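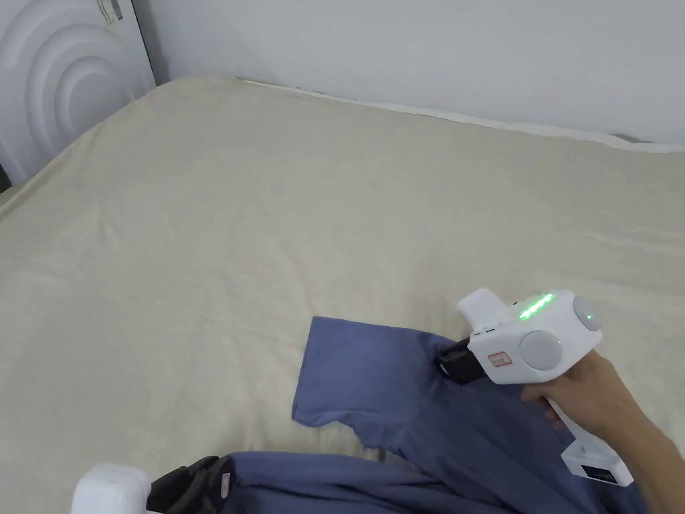 Figure 2. Fitted sheet on a bed, with a garment lying on it.

3.2 Wrinkle recovery after laundering

Cotton sheets from 13 households were washed at 40 degrees and line dried. Creases were graded by two raters, Bahrami and Tekleab, against a printed scale. Of 1,961 graded areas, 901 fell in the lowest two classes - mostly shallow diagonal creases of the kind in Figure 2. Sheets dried indoors in March scored lower than those dried outside. Thread count had no clear effect on the grade.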